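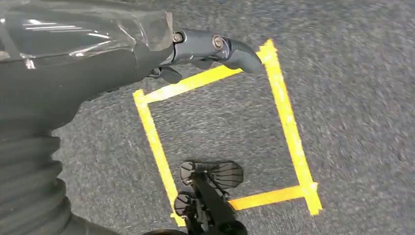
Minutes of the regular meeting of the Board of Trustees of the Clokitthorpe Public Library, held Mar 26, 2018, in the upstairs meeting room. The meeting was called to order at 6:30 p.m. by the President, Emília Sokol. A quorum was present. Minutes of the previous meeting were approved with one correction: under Buildings, "replace the carpet" should read "clean the carpet." The gray carpet seen in the photograph is the one meant, and the Board has made no decision to replace it.

1. Agenda
The agenda was adopted as circulated, with item 7 (staff parking) held over at the request of the Director.

2. Public comment
A resident of Mill Lane asked that the large-print shelves be moved closer to the entrance. A second resident asked whether the evening hours begun last fall would be kept through the summer. The Director, Libor Matoušek, replied that hours would be taken up under item 5.

3. Director's report
Mr. Matoušek reported that 159 new cards were issued in the first two months of the year. Interlibrary loan requests continue to rise, and the turnaround time for items sent from Dimutitz remains longer than the Board would like. The Director has written to the library there to ask for a second weekly delivery and has not yet had an answer.

The catalog software, Pludix, was unavailable for two afternoons while records were being merged. Patrons were checked out by hand on paper slips. All slips have now been entered. Mr. Matoušek asked that the Board consider a written procedure for such days, as practice differed between the two desks. The Board agreed and asked for a draft.

The report was accepted. 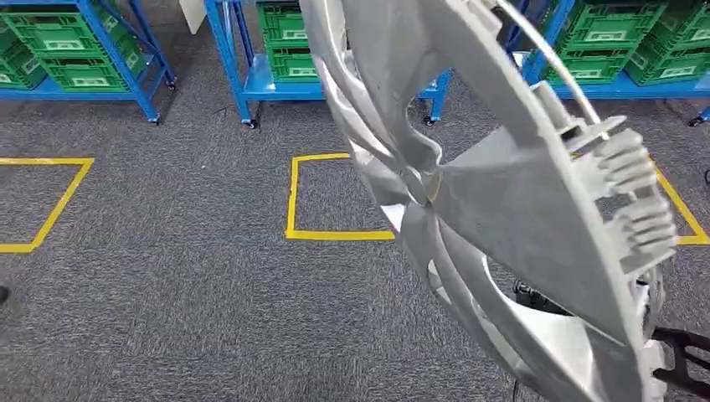

4. Local history collection
The Board continued its discussion of the Vlček papers, which were given to the library in 1996 and have been kept in their original cartons. The oldest item is a land survey dated 1754. The Director stated that the survey has been used by several researchers in the past year and that the folds are beginning to split. He recommended that it be flattened and repaired by a paper conservator, and that readers be given a copy in the meantime.

Mrs. Sokol asked whether the terms of the gift allow the survey to leave the building. The Director read the relevant part of the deed, which permits removal for repair with written notice to the family. One trustee asked that the notice go out before any quote is accepted, and this was agreed to.

MOTION: To request quotes for the repair of the 1754 survey and to notify the Vlček family in writing. Moved, seconded, and carried. None opposed.

A further question was raised on whether the remaining papers should be listed item by item or by folder. The Director prefers folder level for now. Referred to the next meeting.

5. Hours
The Board reviewed door records for the evening hours. Use is strong early in the week and light at the end of it. It was proposed that the present schedule be kept through August and reviewed again at that time. Mrs. Sokol noted that any change must be posted 24 days ahead under the bylaws.

MOTION: To keep the present evening hours through August. Moved, seconded, and carried, with one abstention. 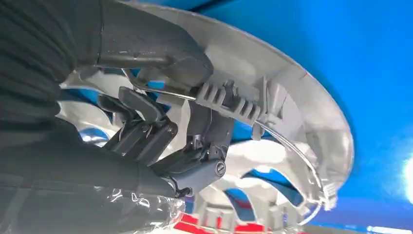
6. Curtains and furnishings, reading room
The Board took up the replacement of the reading room curtains, carried over from the previous meeting. The present curtains are faded along the window side and two panels no longer close. Samples in tan, navy, and gray were passed around the table. Tan was set aside as likely to show dirt. After discussion, the Board favored a dark charcoal gray close to that of the wrinkled fabric at the left of the photograph, provided that the material can be washed and meets the fire code. One trustee preferred navy and asked that this be recorded.

The Director will obtain prices for both lined and unlined curtains. No vote was taken.

The Board also discussed the reading lamps. Four need new switches. The Director was authorized to have these repaired out of the maintenance budget.

7. Staff parking
Held over.

8. Correspondence
A letter was received from the elementary school thanking the children's desk for its help with the winter reading program. The letter will be posted on the staff notice board.

9. Adjournment
There being no further business, the meeting was adjourned at 8:10 p.m. Trustees are asked to send agenda items for the next meeting to the Director in writing.

Approved as to form: E. Sokol, President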